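Plekura 月額メンバーシップ「Zorel」プラン

月額200円
参加する

架空団体プロレスリーグ「Jansen杯」をもう少しだけ深く楽しみたい、という奇特な方のためのプランです。無料プランとの違いは、試合結果が2日早く届くこと、そして運営の言い訳も2日早く届くことです。

含まれるもの
・会員専用チャットへの入室
・対戦カードの事前公開
・月に一度の選手能力値一覧(表計算ファイル。色づけは運営の趣味)
・過去の全試合記録の閲覧。現在1,093試合を収録。うち引き分けの多さについてはお問い合わせをご遠慮ください

定員は25名です。少なく見えますが、開設した1月の時点では定員のほうがずっと多く、会員のほうがずっと少なかったので、現実に歩み寄りました。満員の場合は「空き待ち」を押してください。順番が来ればメールが届きます。迷惑メールの箱も一応のぞいてください。たいていそちらにいます。

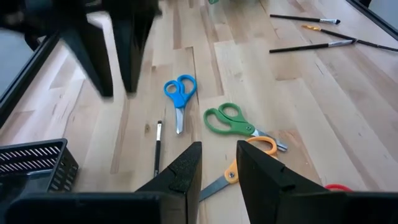 Fiachra Flanaganさんからは、能力値一覧だけを目当てに入ったのに、気がつけばチャットで覆面選手の引退時期について夜中まで議論していた、月200円でこれほど睡眠を失うとは思わなかった、という感想をいただきました。睡眠時間の補償は特典に含まれておりません。

上位プラン「Plarka」では、これに加えて自作選手を一人登録できます。必殺技の名前は全角12文字以内。長い名前を送ってくる方が後を絶ちませんが、実況文の欄に入りきらず、技の途中で試合が終わります。登録した選手が勝つかどうかは抽選と能力値しだいで、上位プランだからといって手心は加えません。初戦で負けた場合も返金はなしです。

お支払いと解約
お支払いはクレジットカードのみ、毎月1日に更新されます。解約は会員ページの「設定」からいつでもどうぞ。引き止めの画面は一枚だけ出ます。昔は三枚ありましたが、苦情が来たので減らしました。解約後も月末まではチャットに残れますので、お別れの挨拶や捨て台詞にご利用ください。

料金と特典の内容は2024年5月20日現在のものです。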